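Teaching two arms to handle a shirt

Walk into the Nalluvdale robotics club at four on a Thursday and you will hear arguing, mostly about sleeves. Everaldo Toledo loves it. He set up the club after a summer at a student workshop in Bragança, and he still talks about that trip as if he got home yesterday.

"We'd done line followers, we'd done mazes, and they were great fun," he says. "Then one of the students asked why a robot couldn't do her laundry, and that was the year sorted!"

The project is called Nodenine, and it has two arms working together on clothes. A block keeps its shape when you pick it up, Toledo points out, but a shirt is different every single time. The students take turns steering the arms by hand, and each attempt is recorded so that the software can learn from it. They have 3,341 attempts saved so far, and he is hugely proud of the messy ones too.

"Orange is our favourite to practise with," he says, grinning. "It shows up so well against the pale table, and you can follow both grippers as they take hold of the cloth."

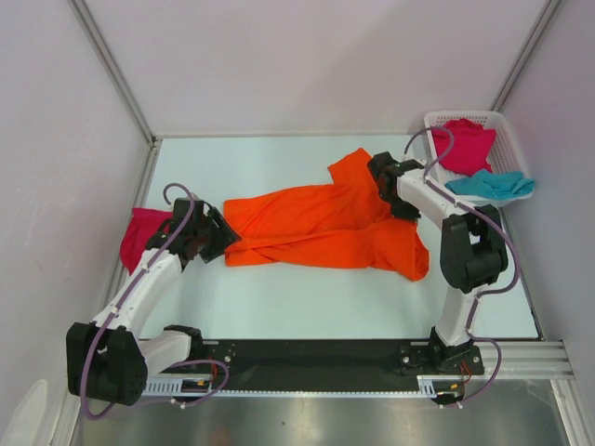
Do students need to know how to code before they join?

Most of them start with none at all, and they pick it up from the older members during the first term.

The club is off to the student competition at Prulladberg in December, with a team of four. Toledo says they have been told to expect clothes they've never seen before (he can't wait), so everyone has been raiding their wardrobes for odd things to try.

"Last week it was a dressing gown," he says. "We were there until the lights went off."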